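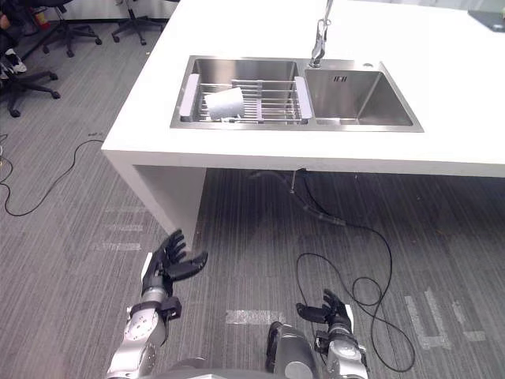 Rawan Haddad asks whether season tickets for Pondstead football can be moved to another seat after February. They can, once, if a seat is open.

How many seats does the stadium hold?
Capacity is 2,000, of which 563 are reserved for students. 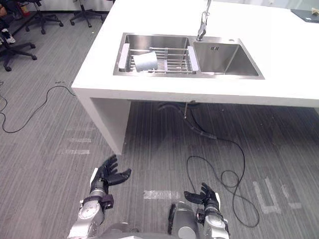 Student seats are released to the public at noon on Friday before each home game. Refunds are not given.

Related
Parking and Gates
Away Game Travel
Roster and Schedule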